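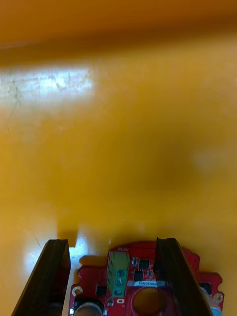

使わなくなった小型家電はなぜ家に残るのか
デメンサイド学生寮における保管と回収の調査

最終更新日：2023年6月25日

当サイトではサービス向上のためCookieを使用しています。閲覧を続けると、Cookieの使用に同意したものとみなします。

はじめに

小型家電には銅、アルミニウム、金などの金属が使われている。日本では小型家電リサイクル法が施行され、多くの自治体が公共施設や店舗に回収ボックスを置いている。一方で、古い携帯電話、充電器、電動歯ブラシ、ドライヤーなどは、壊れたあとも引き出しや押し入れに入ったままになりやすい。

私たちの班は、この「捨てられていないが使われてもいない」状態に注目した。きっかけは、班員のリリベス・サルミエントが寮の部屋を移るときに、前の住人が置いていったと思われる充電器や延長コードをまとめて処分しようとして、どこに持っていけばよいのか分からなかったことである。寮の掲示板にはごみの曜日表が貼ってあるが、小型家電の欄には「市の案内を参照」としか書かれていなかった。

本報告では、学生寮で行ったアンケートと聞き取りの結果をまとめ、回収につながらない理由を検討する。

調査の方法

対象はデメンサイド学生寮の寮生572人である。1月に全員の郵便受けに調査票を入れ、玄関の箱で回収した。回答は無記名とし、部屋番号も書かない形にした。有効回答は200人分だった。回収できた割合は高いとはいえず、もともとごみの分別に関心のある人が多く答えている可能性がある。この点は結果を読むときに注意が必要である。

質問は、使っていない小型家電を持っているか、持っている場合は何か、捨てていない理由は何か、回収ボックスの場所を知っているか、の四つを中心にした。理由は選択式とし、複数選べるようにした。最後に自由記述欄をつけた。

集計には表計算ソフトのスコリリクスを使った。自由記述は班員が別々に読んで分類し、分類が分かれたものは話し合って決めた。最初は「面倒」という項目を一つ作っていたが、調べるのが面倒なのか、運ぶのが面倒なのかで内容がかなり違うため、途中で分けた。

また、寮の近くにある電器店エスピリトゥで、店頭の回収ボックスについて話を聞いた。

結果

回答者のうち100人が、使っていない小型家電を部屋に持っていると答えた。品目で最も多かったのは充電器とケーブル類で、次が携帯電話とスマートフォン、その次がイヤホンだった。ドライヤーや電気ケトルのように大きさのあるものは少なかった。寮の部屋は狭いため、かさばるものは早めに処分されるか、実家に送られていると考えられる。

捨てていない理由としては、「捨て方が分からない」と「いつか使うかもしれない」が多かった。充電器とケーブルでは後者、携帯電話では「データが心配」が目立った。自由記述には次のようなものがあった。

「どの機械のケーブルか分からなくなったが、捨てたあとで必要になりそうなので箱に入れてある」
「写真が入っているかもしれないが、電源が入らないので確認できない」
「燃えないごみでよいと思っていたが、友人に違うと言われてそのままになっている」

三つ目のような回答は、分別の知識が少しある人ほど手が止まってしまうことを示している。知らなければ不燃ごみに出していたものが、間違いかもしれないと気づいたことで部屋に残る。正しい出し方まで一度に伝わらないと、かえって保管が長くなるという見方もできる。

回収ボックスの場所については、市役所にあることを知っている人はいたが、エスピリトゥの店頭にもあることを知っている人は少数だった。寮から市役所まではバスに乗る必要があるのに対し、エスピリトゥは歩いて行ける距離にある。場所が近くても、知られていなければ使われない。

店での聞き取りによると、ボックスに入れられるものには、投入口に入らない大きさの品を無理に押し込んだものや、電池が入ったままのものが混じるという。引っ越しの時期には量が増える。店側は中身の確認に時間がかかるため、電池を外してから持ってきてほしいと話していた。

電池の扱い

今回の調査で回答者の理解が最もばらついていたのが電池である。乾電池を使う製品では電池を外すという認識が広く見られたが、充電式の製品については「そのままでよい」「絶対に外す」「分からない」に分かれた。リチウムイオン電池は、つぶれたり強い力がかかったりすると発火することがあり、ごみ収集車や処理施設での火災の原因になっている。ワイヤレスイヤホンのような小さな製品にも電池は入っているが、見た目からは意識しにくい。

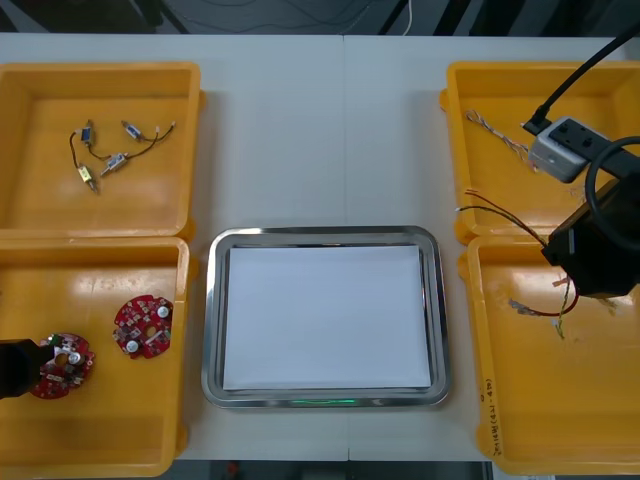
電池を取り外せない小型家電は、自分で分解してから出すべきか。

無理に分解せず、そのままの状態で自治体の案内に従って出す。回収ボックスに入れてよいか、窓口に持っていくかは自治体によって異なるため、出す前に確認する。本体がふくらんでいる場合はボックスに入れず、先に窓口へ相談する。

寮での試行

アンケートのあと、班では寮の玄関に案内の紙を貼る試行を行った。名前は「プリスロー」とした。班の中で呼びやすいという理由で決めたもので、特に意味はない。内容は、回収ボックスのある場所の地図、入れられるものの例、電池の外し方、データの消し方の四項目である。

寮に回収箱を置く案も出たが、採用しなかった。電池の入った製品が集まる場所を学生が管理することになり、安全面の責任が負えないと判断したためである。指導を担当したマリセル・ルマンラン先生からも、回収そのものは既にある仕組みに任せ、そこへ行くまでの情報を補うほうがよいという助言を受けた。

案内の紙は日本語版と英語版の2種類を作った。英語版はサルミエントが下書きをした。日本語の「不燃ごみ」をそのまま訳しても、金属が入るのか電化製品が入るのかが伝わらないため、英語版では品目の名前を先に書き、分類名は後ろにかっこで添えた。この書き方は日本語版にも取り入れた。留学生でなくても、分類名から考えるより品目名から探すほうが早いという意見があったからである。

掲示のあと、寮生の数人に感想を聞いた。地図が役に立ったという声がある一方で、データの消し方は機種によって違うので、この紙だけでは足りないという指摘があった。文字が多く、立ち止まって読む気にならないという意見もあった。掲示によって実際に回収ボックスへ持っていった人がどのくらい増えたかは、今回は調べていない。

考察

小型家電が部屋に残る理由は一つではない。充電器とケーブルについては、用途が分からなくなることが大きい。買ったときに製品名を書いた札をつけておけば、本体を処分するときに一緒に手放せる。班員が自分の部屋で試したところ、札はすぐ外れてしまい、マスキングテープを巻いて直接書くほうが長持ちした。

携帯電話については、データへの不安が残るかぎり、回収場所を増やしても効果は限られると考える。電源が入らない端末では初期化もできない。目の前で穴を開けるなどの処理をする店もあるが、費用がかかる場合があり、学生には選ばれにくい。

また、寮という場所の特徴として、住人が入れ替わるときに持ち主の分からない物が残ることがある。今回の調査票は現在の寮生の持ち物を聞いたものなので、共用の棚や空き部屋に残された物は含まれていない。サルミエントが最初に困ったのはまさにこの種類の物であり、質問の作り方に抜けがあった。次に調べるなら、退寮時の手続きの中に小型家電の確認を入れられるかどうかを、寮の事務室と相談したい。

今後の課題

調査票の回収を一度しか行わなかったため、掲示の前と後を比べることができなかった。次回は同じ質問を時期を変えて行う。電池についての質問は、製品の名前を具体的に挙げて聞く形に直す。プリスローの紙は文字を減らし、データの消し方は別の紙に分ける予定である。

謝辞

調査に答えてくださった寮生の皆さん、聞き取りに応じてくださったエスピリトゥの皆さん、調査票の文面を何度も見てくださったマリセル・ルマンラン先生に感謝する。

ニュースレター登録：学生プロジェクトの新着報告をメールでお届けします。登録はいつでも解除できます。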